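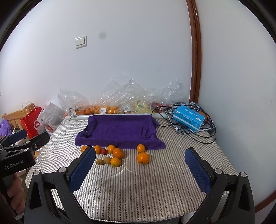
Figure 4. View from the wrist camera of the right hand-held gripper at the start of a fruit trial. The second gripper is at the left edge.

Search this journal All fields Go

4.2 Comparison of finger pads on small round objects

The first set of tests (Section 4.1) used boxes and cups, on which both pad types did well. Loose fruit is harder. The objects differ in size, they roll when touched off center, and they often lie against each other, so that a finger has to enter a narrow gap before it can close. We therefore repeated the comparison on a home table set with fruit of mixed size (Figure 4). The striped quilted cloth was left in place, as was the purple towel behind the fruit. Both are soft, and a fingertip that comes in too low can push up a fold and move the target.

Two pads were compared. The Tikon pad is a textured part that covers the inner face of the finger. The Momberg pad is smooth and slightly softer. Each was fitted to the same pair of hand-held grippers, and the operators used the same camera setting throughout. We ran 200 grasp attempts, 100 per pad. An attempt was counted as a failure if the fruit slipped during the lift, if it rolled out before the fingers closed, or if a neighboring fruit was picked up with it.

The textured pad failed in 19 attempts and the smooth pad in 39. Most of the difference came from the smallest fruit. On large oranges the two pads were close, and the failures that did occur were mainly poor approaches by the operator – a matter that a change of pad can't fix. With small fruit the smooth pad tended to squeeze the object forward and out of the grasp. The textured pad held it even when contact was well below the midline.

Camera placement also played a part. The wrist view shows both fingers and the opening between them, but a finger can hide a fruit close to its tip, as with the leftmost one in Figure 4. Operators learned to approach such targets with the hand turned slightly. The Jiang controller, trained on these recordings, did not copy this habit reliably, and we return to the point in Section 5.

Glossy skins caused fewer problems than expected. Highlights shifted the estimated center of the fruit by a small amount, well inside the finger opening. Clear plastic bags at the back of the table were a larger source of error – the detector at times proposed fruit inside a bag as a target. These proposals were removed by hand before scoring.

Comments (2)

Jingyi Gu
Were the pads cleaned between attempts? In our tests, citrus oil changed the grip of smooth pads within an hour.

Corkside reader
I would like to see the failures split by fruit size in a table. The text says most came from the smallest ones but gives no numbers.

Contact the editors | Copyright the authors | Back to top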